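Two Grippers Before the Arm

Puline packs meals in Bronville and wants a robot on the line by December. Anjani Sembiring, who holds the budget, started with hand-held grippers, one for each hand. A person does the job with them and the recordings are used to train the arm later.

The first line on her sheet was practice time at the counter, closing in on small lidded food containers.

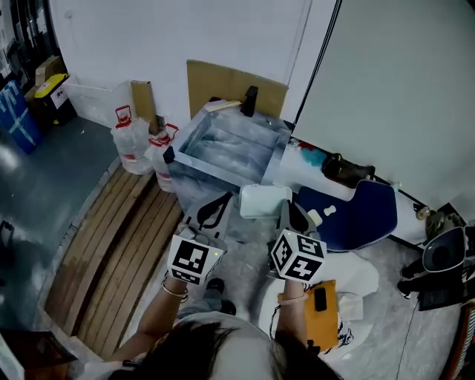 How much should a first order cover? Two grippers, a spare set of fingers and enough paid hours to find out which tasks are worth automating.

Sembiring's quote from Subramaniam, the supplier, came to $3,906 for the pair. Training was extra – 90 minutes on a Wednesday, billed separately. She also set aside money for storage, which she had left out of her first draft.

Floor space is harder to price. Operators need room to move their arms, and boxes and cables take up more of a room than a floor plan suggests.
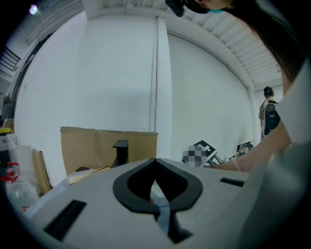

What to ask the supplier

Get the price of replacement fingers in writing. Gikska, a smaller vendor, quoted delivery in 5 weeks but would not hold its parts prices past the first order.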